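Vundo Bench Arm: Set-up Guide
Section 4. Hanging tools and pipette stands
Revision of 15 January 2023

4.1 Scope

This section covers teaching the arm to take a manual pipette from a crossbar stand and hang it back up. It does not cover aspirating, dispensing or fitting tips. For those, use a person or a dedicated liquid handler.

Customers often ask whether the arm can take over general tidying at the end of a shift. At the current software level the answer is: partly. Fetching and returning a known tool at a known stand is supported. Sorting a bench of mixed items is not, and neither is wiping down. The same limits apply to the household kit, where hanging a mug on a rail is handled by this routine and clearing a kitchen table is outside it.

In acceptance trials at the Bollville workshop, Svetozár Krajčí recorded the following return rates, each with a single pipette on the bar:

Stand fixed, pipette hung by the operator: 87 per cent
Stand moved by hand between cycles: 12 per cent

The second figure is the reason for step 1 below.

4.2 Before you start

The wrist camera must be calibrated (Section 2). Fit the soft finger pads supplied by Hájek. The hard pads mark plastic handles and must not be used here.

CAUTION: Remove any disposable tip before teaching or running the routine. The arm does not check for one.

CAUTION: Keep hands clear of the stand while the status light is amber.

4.3 Teaching the stand

1. Fix the stand to the bench with the clamp plate or with double-sided mounting tape. Check that it does not rock when pushed lightly at the top.

2. Clear loose items from the reach area. Small objects near the feet of the stand may be taken for part of it.

3. Hang one pipette on the crossbar, well away from both legs. Leave at least 80 mm free on each side of the handle.

4. On the pendant, select Tools, then Hanging, then New stand.

5. Move the arm by hand until the whole crossbar shows in the wrist camera view. The view may be tilted. Do not try to level it, as the routine works out the angle of the bar for itself.

6. Press Mark and touch each end of the bar on the screen.

7. Press Mark again and touch the hook, then the lower end of the handle. Do not mark the buttons. The fingers must never close on the plunger or the tip ejector.

8. Set grip force to 2. Higher settings are locked for this tool class.

9. Press Lift test. The arm raises the hook clear of the bar, holds, and lowers it again.

10. Repeat the lift test until you have a clean run of 12. If the hook catches on the bar, increase Lift height by one step and start the count again.

NOTE: Dark benches and pale handles give the best results. On a pale bench, a narrow grey shaft may be lost from view during lowering. Lay a dark mat under the stand if this happens.

NOTE: Boris Beneš at Zunmont reports that glossy crossbars can confuse edge marking under strong overhead light. Dim or move the lamp and repeat step 6.

4.4 Checking the return

After each return the arm backs away and takes a view of the stand. Compare it with the view stored in step 5. The hook should sit fully over the bar and the shaft should hang free. 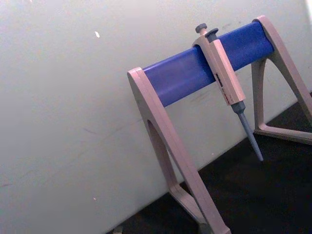 If the hook is only partly seated, press Stop and re-hang the pipette by hand before the next cycle. Repeated partial seating means that the bar ends were marked wrongly; go back to step 6.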